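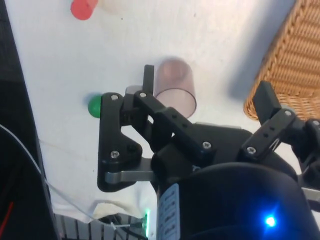

Sheldon McKinnon wrote in after the previous page to say that comparing grippers by rated force is a waste of a month, and that he would like to see how each one behaves when the wrist comes in two degrees off. He has a point. Rated force is on the data sheet already. Most of what follows is about approach angle, fingertip shape and what the wrist camera can still see once the fingers are in position.

The gallery covers the October round at Plarnbridge. Three grippers went on the same arm in turn: the Gritmont parallel-jaw, the Fehr two-finger linkage type and the Derley, also a linkage design but with a longer stroke. Each got 30 attempts per item. Liya Ambaye ran the arm and Dragica Todorova kept the log. The controller settings were left alone between grippers except for the tool offset and payload mass, which have to change.

The photo is from the linkage setup, taken by the wrist camera with the gripper open over the white tabletop. The narrow fingertip pads and black linkage plates take up a good part of the camera's view. A glossy green ball is partly hidden behind the left finger, and a translucent cup stands out poorly against the white surface. The wicker basket is at the upper right.

Notes on the camera

Occlusion was logged separately from grasp failure. An attempt counted as occluded if the operator could not place the edge of the item in the wrist view at the moment of closing. With a linkage gripper the outer plates swing out as the fingers open, so the wide-open position is the worst one for seeing small items to either side. Opening only as far as the item needs cut this down a good deal. Chaiwat Wiriya suggested setting the opening width per item in the controller, and that is now the default in our scripts.

Clear plastic remains a problem for the camera at any opening width. The rim is usually found and the wall often is not. We tried a darker table covering for one session and the rim detections improved, but the covering wrinkled under the fingertips and was taken off again.

Notes on the fingertips

Narrow pads get between closely spaced items without disturbing them. They are less forgiving on round ones. A ball gripped above its center is pushed down and out, and at 20 percent closing speed the operator can watch it go and still be too late to stop. Lowering the approach height by 7 mm fixed most of the ball failures on the Fehr. The same change on the Derley put the fingertips into the table, because its tips drop slightly as they close. The Derley needs a height correction that varies with opening width, and the vendor's table for this starts at half stroke.

The Gritmont has no such drop. Its fingers travel in a straight line and the tip height stays constant, which makes scripting simpler. Its body is wider at the front, however, and it touched the side of a container more often than the other two when reaching for something near a wall.

Notes on the controller

All three accept position and speed commands over the same serial link. The Fehr reports finger position during motion, the Gritmont only at the end of it. For scripted picks the difference is small. For manual operation it matters more, and Liya's written comments favor the Fehr on this point alone.

Shirley Perron asked whether cable routing was the same in every session. It was moved once, between the first and second gripper, after the camera cable pulled at the wrist during a rotation. The attempts before the change were repeated and the earlier ones dropped from the log.

The log and the tool offsets are available on request. Pad wear was not measured in this round. Soft pads for the Fehr are on order and will go through the same items at the same speeds.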